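Mandgate workshop - monthly electrical check, June

My notes as I went round, tick list first and then the moaning.

Extension leads: OK, all 5 looked at. One had a nick near the plug so I've binned it and ordered another from Pallix.
Emergency lights: OK, stayed on for the full test.
Stop buttons: 2 to redo, see below.
Fuse board cover: OK, but please stop hanging coats on it!
Walkways: not OK. There's a Brekke crate by the side door again and I only had 70 cm to squeeze past.

On the stop buttons - the saw and the pillar drill both felt sticky when I pressed them, so they're off until I've fitted new switches (don't be tempted). I like to lay the parts out before I start on a box, saves crawling about after screws later.

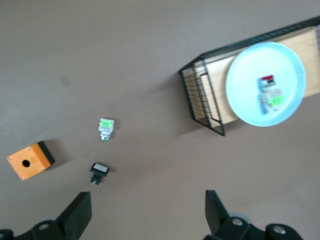
A reply from the Zosmont unit asked whether the drill could go back on with just the wall isolator for now, as they've got 138 brackets to finish. Sorry, no! You can't reach the isolator from where you stand to drill, so it stays locked off till the button's sorted and I've tested it twice.

First aid box: OK, though plasters are low again.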